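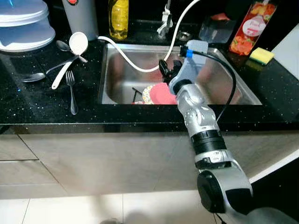
4.2 Attendance and speaking time

The records cover 28 sittings of the Trelitz district assembly and the same number at Crichton. Sittings at Keden were left out, as its minutes do not name the speakers. Members at Trelitz made 549 recorded speeches, and 53 of these came from the two deputy chairs. Evening sittings ran longer in both places, mostly when a budget item was carried over.

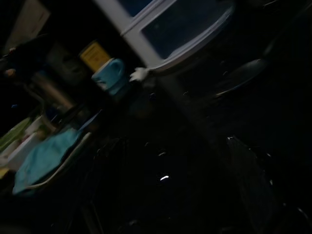
4.3 Use of written questions

Written questions were answered within the set period in 89 per cent of cases at Crichton. Trelitz has no fixed period, so the two cannot be compared directly. 

Figure 3. A kitchen sink and countertop.

Late answers were grouped in September, when the clerks' office

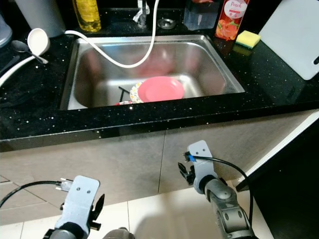
was also preparing the yearly report. Members who had waited longest tended to raise the matter again from the floor – often under another item – and the chair usually allowed it. These repeats are counted as speeches in section 4.2.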